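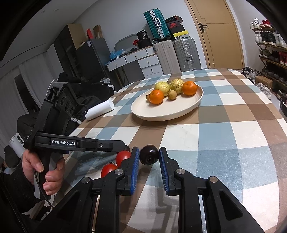
Figure 3. Fruit task at the Lau site: plate with fruit, tomatoes on the cloth, two hand-held grippers.

4.2 Rules for home collection

The rules below were written after the pilot and apply to every session in the Sendbridge set. Earlier drafts had more of them. Operators skipped most, so we cut.

Table setup. A patterned cloth is allowed, checks included (Figure 3). We first asked for plain covers only and dropped this after Premitz, where half the homes had no plain cover and people started using bed sheets. Sheets slide. Cloth must hang free of the operator's feet. Loose items that are not part of the task may stay on the table if they were there at the start – a paper towel roll is fine – but they must not be added or removed between takes.

Objects. Soft fruit is checked before each block of 10 takes. Split skin means the piece is swapped and the swap logged. Color and size do not have to match, kind does: a mandarin is replaced by a mandarin. Tomatoes count as soft. Kiwis were argued over and are now soft too. Bruises without a split are left alone.

Grip. Pads are wiped at the start of a block and after any swap. Both pads on a gripper must be the same type and the same age. Jaws are opened fully before the first approach, then closed at whatever speed the operator finds natural. We do not coach speed. Coaching was tried at Stimska and gave very even, very slow motion that no one would use in a kitchen.

Two hands. Operators carry a gripper in each hand for the whole take, even when a task needs only one. The idle hand stays up off the table. Resting the idle arm on the cloth drags it and moves everything else, and this was the most common reason for rejecting a take in the pilot (60 of 477). Cables are checked for slack by hand, at full reach, before recording.

Background. Rooms are recorded as they are. No tidying beyond what safety needs: a clear path of one step behind the operator, nothing underfoot on the working side. Shoe racks, suitcases, open shelves and so on are left in place. Mail, screens and family photos are turned over or taken out, and the resident signs off on the room before we begin. This is the one rule with no exceptions. A take that breaks it is deleted the same day, not blurred.

Breaks. 18 minutes of work at most, then a rest. Wrist strain was reported by two operators before this limit and by one after it. Sample too small to say much. The limit stays anyway.

Logging is done on paper and typed up later. Slow, but the app lost a full Tuesday of notes at Premitz and we have not gone back to it. Fields are task, block number, swaps, rejected takes and reason. The reason field is free text and teh wording varies a lot between operators; Section 4.3 gives the codes we merged them into. Blank reasons were coded as "other" and are kept in the counts.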